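Linens > Towels > Rundine hand towel, mint

Rundine hand towel. Terry, both sides. Pale mint, some people call it seafoam, same towel. Hanging loop on one short end. Made for us by Manole, who also do the Clodard bath sheets.

Goes with the Welero bath mat if you want a set, though the mat is a shade darker and we won't pretend otherwise. Sold singly or in packs of 2. Packs of 7 for guest houses, ask Selma Tomić for the trade price.
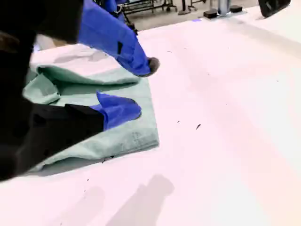 Rundine in mint, top part doubled over, on a white table.

Folding: top edge down first, smooth it out, then over again. It's a soft terry so the fold stands up a bit and makes a fat roll along the edge. Press it flat with your hand if your shelf is tight. Creases drop out after a shake.

Washing: 40 normally, 60 if you must. Wash once before use, new ones shed. No fabric softner, it stops them drying you properly. Tumble low or line. Pale colour so it will show marks, keep it away from the hair dye and the bike chain. Don't put in with anything navy.

Stock: 80 left in mint. White is out untill August. Sand discontinued, sorry, Natália Ramalho had the last of them for her B&B and we're not getting more.

Order code 946. Returns fine if unwashed and the band's still on. Colour queries to Stavros Georgiou, he can post a swatch, allow a few days.

Last updated: Monday, June 23, 2025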